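Parents & Caregivers Board > School Years > IEPs and Meetings

Thread: Both parents at the IEP meeting, or just one?

nabila_s
Our son is eight and has CP. His annual meeting is on a Tuesday at 1:15 and my husband would have to take unpaid time to be there. The school says one parent is enough. He wants to come because last year he only heard it from me secondhand and had a lot of questions I couldn't answer. I don't know if it's worth losing the hours. What do other families do?

hpelupessy
Dad here. I went to none of them for the first three years and I regret it. My wife came home with a stack of paper and I signed where she pointed. When I finally went, I found out he was getting 20 minutes of speech a week and I had been telling my mother it was an hour. Go if you can.

RetnoS
I'll disagree a little. We both went for years and it cost us a day's pay every time. Now one of us goes and the other calls in by phone. The school has to let you take part by phone if you ask ahead. Works fine for us. Ask for the draft early so you can both read it at home. Ours was 33 pages last time and you can't read that at the table.

hpelupessy
Phone is better than nothing, but I couldn't hear half the people in the room. Depends on the speaker they use.

RetnoS
True. Ours is decent. Alton Elementary, if anyone else here is in the same district.

asdis_v
We do a page of our own before the meeting. What he can do now, what he couldn't do last year, what we want next. Both of us write it, then it doesn't matter as much who sits in the chair. I hand out copies at the start. The OT told me she keeps hers in his folder.

One thing I would add – ask who will be there. We had a meeting with no PT present and had to do it over.

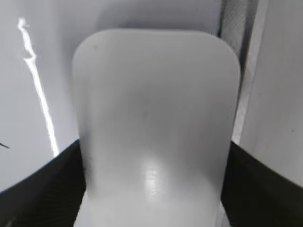
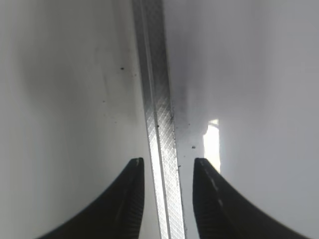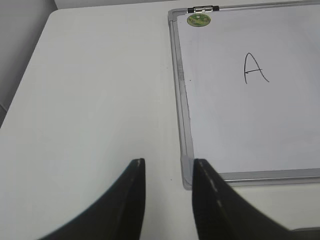
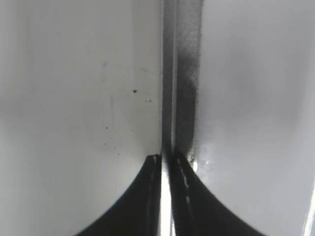 Re: Both parents at the IEP meeting, or just one?

nabila_s
Thanks, all. I like the one-page idea. Did the school mind getting it, Ásdís? Ours can be touchy about anything that didn't come from them.

asdis_v
No. The case manager asked for it to be attached to the plan. If yours won't attach it, ask them to write down that you offered it.

ykikuchi
Single dad, so I don't get to choose, but I bring my sister. She takes notes and I talk. You are allowed to bring someone who knows your child. My daughter is on her fifth plan and I still miss things when I try to write and listen at once.

RetnoS
Do you tell them first that she's coming?

ykikuchi
Yes, by email the week before. They have never said no.

hpelupessy
Has your husband asked for a different time? Ours moved to 7:40 in the morning when I asked and I was only a little late for work. They offer the afternoon slot first, but they are supposed to find a time that works for both sides.

nabila_s
I didn't know we could ask. I sent the email just now and asked for early morning. If they say no he will call in, and I'll bring the page either way.

RetnoS
Put the phone request in the same email so you don't have to go back to them twice.

nabila_s
Already hit send. I'll write another one tonight.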